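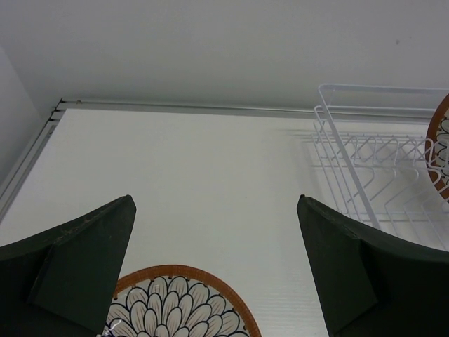
Ticket 118: Second arm for the dish bench, what do we need to order?
Opened by: Kevin Sotelo
Assigned to: Tullio Grasso
Status: Waiting on quote
Category: Equipment / purchasing

Kevin Sotelo wrote:

Hi Tullio, hope Jimesberg is treating you well. I've been asked to put a shopping list together for a second bench and I'm stuck on the fingertips, so I'm raising it properly instead of pestering you in the corridor again.

The plan is to copy the plate-racking bench as closely as we can. Same base, same kind of wire rack, same arm, and plates going into the rack all day long. The arm itself is easy (the Pace quote from January still stands, I rang to check). What I can't work out is what we're meant to spend on the bits that wear out. The budget sheet has one line called "gripper, misc" with 300 against it and no notes at all! Is that pounds per year, per arm, or did somebody just like the number?

The other thing is that I had three failed picks in one morning, all with the plate lying flat. The tips come down either side of the rim, close, and slide up over the edge. If the plate's already standing in the rack it's fine, lovely even. So before I order another set of the same green fingers I'd like to know if we're buying the problem twice.

Tullio Grasso wrote:

Hello! Right, the 300 is mine, sorry. It's pounds, per arm, per year, and it was meant to cover fingers and pads only. I should have written that down somewhere.

On the slipping, could you try a few things before we spend anything?

Wipe the inner pads with a damp cloth, dry them, then run the same pick again. Dust gets on those fingers and you'd be amazed how much grip you lose.

Check the closing height. If the tips are stopping above the widest part of the rim they'll ride up every time, whatever pads you've got on.

Swap the pads left to right. If the slip moves to the other side it's the pad, and if it doesn't we look at the mounting.

Let me know what you get. Please don't order from Clutel until we've had this out, they don't take fingers back once the bag is open.

Kevin Sotelo wrote:

OK, done all that this afternoon. Cleaning helped a bit. Swapping the pads made no difference that I could see. The height was the big one — I dropped it a touch and the flat plates started coming up, though I still had one go skating off towards the rail. No breakages, before you ask.

So I think the fingers are all right and it's the way we come at the plate. Which is good news for the money, I suppose, but it leaves me with a question about the base. Ours has that fine ribbing on it and a shiny plate moves about on it more than I'd like. Would a thin rubber mat be mad? I could add one to the list for both benches and it's hardly going to trouble the budget.

Also, spare plates. We've only got the flowery ones with the orangey-brown rim and I'm fond of them, but if we're planning two benches we ought to have some plain ones and a few with a different edge. Otherwise I'll have the settings perfect for one plate and nothing else. Can that come out of your line or do I need a new one?

Tullio Grasso wrote:

Not mad at all, put the mat down. Get one with a dull finish if you can, and try it on the old bench first so you only redo the heights once.

Plates need their own line. Call it "test crockery" and keep it well away from the gripper money or we'll be having this chat again next year. Charity shop plates are fine by me as long as you keep the receipts.

For the list I'd go: arm as quoted, one set of fingers fitted plus one spare set, 2 packs of pads, a rack to match ours, the mat, the crockery. I'd also like a price from Trastoder for the base and rails, as the last supplier took ages and I'm not keen to wait on them again.

Kevin Sotelo wrote:

Brilliant, thank you. List updated on May 17, 2023 and saved in the shared folder, with your 300 now labelled so the next person doesn't have to guess. I've written to Trastoder and asked them to include delivery and the corner brackets in the price.

Can we leave this open until they reply? I'll run the flat plates again once the mat turns up and put the new height in here.

Tullio Grasso wrote:

Yes, leaving it open. Set to waiting on quote. Send me the height as soon as you've got it and I'll copy it into the setup notes for bench two.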